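Willmont and Bomano researchers begin three-year study of back pain among garment workers

19 Jul 2019

The School of Public Health at Willmont University and the Bomano Institute of Nursing and Allied Health have signed an agreement for a joint study of lower back pain among sewing machine operators. Field work will start in August in the Lavham industrial district, where most of the participating factories are located.

The study is led by Dr. Catarina Carrilho of Willmont and Dr. Faizal Nair of Bomano. It will follow 1920 operators over three years and compare two ways of reducing pain and lost work time. One group of factories will receive adjustable seating and a short training course for line supervisors. A second group will receive the seating alone. Factories in the third group will carry on as usual during the study and will be offered both measures when it ends.

Recruitment will be done through the factory clinics. Operators between the ages of 18 and 55 who have worked at a machine for at least six months can take part. Pregnant workers may join the survey part of the study but will not be asked to do the physical tests. Taking part is voluntary, and individual answers will not be shared with employers.

Dr. Carrilho said the two teams had been discussing the work since a pilot survey in Lavham two years ago. That survey collected 1000 questionnaires and found that many operators with back pain never reported it to a clinic. "People told us they would lose the hour's pay," she said. "They bought tablets on the way home and came back the next morning. The clinic records showed almost none of this."
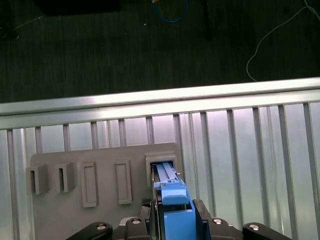

The new questionnaire is longer than the one used in the pilot and includes questions on sleep, housework, child care and travel to work. It has been translated into three local languages and tested with operators from two factories outside the study area. Interviewers will read the questions aloud to anyone who prefers that to filling in the form alone.

Physical tests will be carried out at the start of the study, at 12 months and at 30 months. They cover back and hip movement, grip strength and a timed sitting and standing test. Each visit takes less than an hour. The factories have agreed that the time will be paid at the normal rate — a condition set by the ethics boards at both institutions before they approved the protocol.

Hafiz Subramaniam, a physical therapist at Bomano, will be in charge of training the interviewers and testers. The first training course ran for nine days at the institute's teaching clinic and was attended by staff from both sides. A second course is planned for the clinic nurses, who will keep the monthly sick leave records.

Two doctoral candidates have been admitted under the agreement. Anisa Osman, who previously worked as an occupational health nurse, will study how supervisors respond to reports of pain on the line. Yusri Tuhumury will work on the cost side of the project, including what operators spend on medicine and private treatment. Both are registered at Willmont and will spend at least half of each year in Lavham. Their supervision is shared between the two institutions.

Funding comes from the Tjoa Foundation, which supports research on working conditions and women's health. The grant covers salaries, field costs and the purchase of the seating. The foundation has no role in the analysis and will see the results at the same time as the factories, Dr. Nair said.

He added that the research group will hold open meetings for workers in Lavham twice a year, outside shift hours, where early findings will be presented and questions taken. A summary of the pilot survey has been printed in 3000 copies and is being handed out through the factory clinics.

The agreement also provides for staff exchange. Two lecturers from Bomano will teach on Willmont's master's course in occupational health next spring, and Willmont will send a biostatistician to Bomano for one term to help set up the study database.

Factory clinics that wish to receive the summary or the meeting schedule can contact the project office at the Bomano Institute.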